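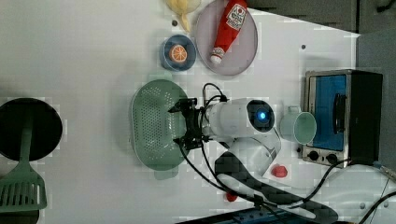

Zemach Building, Room 8 - 6/8/23

Entry: tableware and utensil set, white table. Continued from the previous page.

The purpose of this entry is to record the present state of the kitchen set, the rules agreed for handling it, and the items that remain open. Colleagues who use the white table are asked to read it before moving anything to or from the shelves.

1. Items on the table

The set in use consists of the green colander, the black frying pan, the green slotted spatula, the lavender-pink plate and the ketchup bottle. The colander has the center-left position. The pan and the spatula are kept together on the left side. The plate is at the top of the table and carries the bottle, which lies on its side.

The colander is the long oval one in pale mint. It is to be entered in the inventory as "colander, oval, green" and under no other name. Three different names have been used for it in earlier entries (strainer, basket, draining bowl), and Kiều Văn spent most of a morning in December matching them to a single shelf tag. Older pages will be left as written. The correct name has been added in the margin.

The spatula is to be entered as "spatula, slotted, green." The word "turner" appears on the Menzies order form for the same kind of article and should not be carried over.

2. Storage

The tall cabinet by the door remains the storage place for all kitchen articles. Plates go on the lower shelf, pans on the one above it with a cloth between each, and plastic articles on the top shelf. The colander does not nest with the bowls and should not be forced into them. It may stand alone at the right end of its shelf.

Utensils go in the gray Zevov tray, handles toward the door. The tray has eight slots and is full. Further utensils are to wait in the carton beneath the cabinet until a second tray has been approved.

The ketchup bottle is treated as tableware for purposes of this notebook and is kept with the plates. It is not for eating. A colleague from the floor below asked on two occasions to borrow it for lunch, and the request was declined both times. A notice to this effect has been placed inside the cabinet door.

3. Cleaning

Articles are washed by hand in the small sink with the unscented soap and left on the rack. The colander requires more attention than the rest. Lint from the drying cloths collects in the small holes, and wiping with a cloth adds to it. The agreed procedure is as follows.

Rinse from the outside first, so that anything in the holes is pushed inward.
Brush the inside with the soft brush. The stiff brush marks the plastic.
Rinse again and stand the colander on the rack to drip. Do not use a cloth.
Allow 20 minutes before returning it to the table.

The pan is wiped inside and out. No metal scouring pads are to be used on it. The plate may be dried with a cloth in the ordinary way.

The table top is wiped with a damp cloth at the end of each session. The earlier cleaner left a haze on the white surface and has been withdrawn. What remains of it, one full 700 ml bottle, is in the corridor closet and may be used on the floor.

4. Weights and supplies

The scale was checked with the 300 g reference weight before use and read correctly. Weights for the plate and the spatula are entered in the bound register under their tag numbers. The pan has not been weighed again and its former figure stands. The colander has no entry at all - this is an oversight and is listed under open items.

Jevton delivered the replacement shelf tags. The adhesive is stronger than on the previous batch. Tags should be placed on the shelf edge only. One was placed on the underside of a spare plate as a trial and had to be soaked off.

5. Discussion

Kiều Văn proposed that the plate and the bottle be stored as a pair, as they are regularly put out together. I am not in favor. The bottle rolls when the cabinet door is opened, and the plate offers it nothing to rest against. We agreed to keep them on the same shelf with a divider between them and to review the matter when the next set is issued.

It was also proposed to replace the green spatula with a second one of a different color, so that it is not confused with the colander in written notes. I consider the full names given in section 1 sufficient, provided that they are used. Notes reading "green item moved" are not acceptable and will be returned to the person who signed them.

6. Open items

Weigh the colander and enter it in the register.
Cut a divider for the lower shelf. Cardboard will serve for now.
Request a second utensil tray, same pattern as the first.
Find the missing lid for the large storage box. It was last recorded in the corridor closet.
Replace the soft brush. The bristles are bent on one side and no longer clear the holes near the rim.

The key to the tall cabinet is back on its hook. Kiều Văn holds the spare.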